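Working Beside the Hand: Automation and Daily Routine at the Vavska Returns Office
Student project report, Applied Work Studies, Nuvusley College
Submitted 2023-06-27

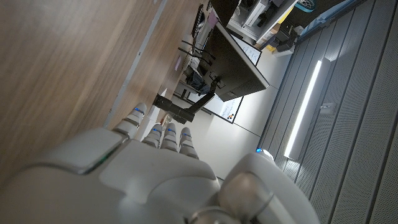

The returns office at Vavska handles small household goods sent back by customers in the Plukirside area. Until March all of the sorting was done by hand by staff at shared tables. The firm then began a trial of a robotic hand, supplied by Dimaculangan, which lifts items from a table and passes them on for checking. The hand has four segmented fingers and a thumb, and each carries a small blue light. Staff referred to these lights often in interviews, generally as the first thing they look for on coming into the room. The equipment shares its space with ordinary office furniture, including a monitor on a jointed arm and a whiteboard on the wall, and this closeness of machine and desk work became the main subject of our study.

1. Purpose

The project set out to record how the trial changed the working day of the people in the office. It did not try to measure the technical performance of the hand. Our tutor advised us to keep to one workplace and one question, and the question agreed with the firm was: which tasks have staff gained, and which have they given up?

2. Method

We interviewed 17 members of staff, all of whom had worked in the office before the trial began. Each interview lasted half an hour and took place during paid time. We also observed work on three mornings and read the shift notes kept by the team. Names were removed from all notes before they were shared within the group. Two members of staff asked to see the written record of their interview, and both made small corrections.

3. Findings

3.1 Changes in tasks

The office receives roughly 3,000 items a month. Before the trial, every item was picked up, turned over and graded by the same person. Under the trial the lifting is done by the hand, and grading remains with staff. Most of those interviewed were pleased to do less lifting, and several mentioned sore wrists in earlier years. A smaller group said that they graded less confidently when they had not held the item themselves. This was said most often of glassware and of lamps, where a fault may be felt before it is seen.

New tasks have also appeared. Staff now clear the table at the start of each shift, report items which the hand has failed to grip, and write a short handover for the next team. None of these duties was included in the job descriptions we were shown.

3.2 Pace and breaks

Staff formerly paused when a crate was finished. With the hand in use, crates follow one another without a clear gap, and breaks are taken by the clock. Opinion on this was divided. Part-time staff tended to prefer fixed breaks, while those with longer service missed being able to choose.

3.3 Training and say

Training consisted of one session of two hours. Staff judged it sufficient for normal running but too short on what to do after a stoppage. Many had learned this part from colleagues. Requests to change the speed of the hand must go to the supervisor, who passes them to the supplier, and the answer may take several days.

4. Limits of the study

The trial was still new at the time of our visits, and views may change as it continues. We did not observe the evening shift. The supplier answered our questions in writing only.

5. Recommendations

We recommend that the handover and clearing duties be written into job descriptions and given time in the rota. A second training session should cover stoppages. Staff who grade glassware should be free to take an item off the table and handle it before recording a grade. The firm has agreed to discuss the first two points at its next staff meeting, and a copy of this report has been placed in the break room.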